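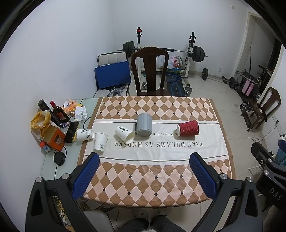
October, 4:40 pm. Conflict monitoring desk, ceasefire log.

Reran the incident count for the Nodatora corridor. Karpenko feed gives 293 violations since the truce was signed, Ploner gives 200. Same dates, same map. Ploner folds shelling at one spot into a single event if it falls within the hour, so part of the gap is bookkeeping. I doubt it's all of it.

The ministry line is that 3740 troops have pulled back past the river. Can't find where the number comes from. The monitors' note says "observed movement" and gives no headcount. Three papers have it as fact already. Marked it UNVERIFIED in our sheet, please leave it that way.

Famska crossing: both sides say it's open. The only pictures I have are of one gate with two trucks at it, and the shadows look wrong for the time stated. Asked for the originals - no reply yet.

Dedupe script still drops anything with a blank district field. Patched, but the test batch of 1000 rows needs another pass before I trust it.

To do: get Ploner's merge rule in writing, recheck the night entries, hold the weekly chart until both are in.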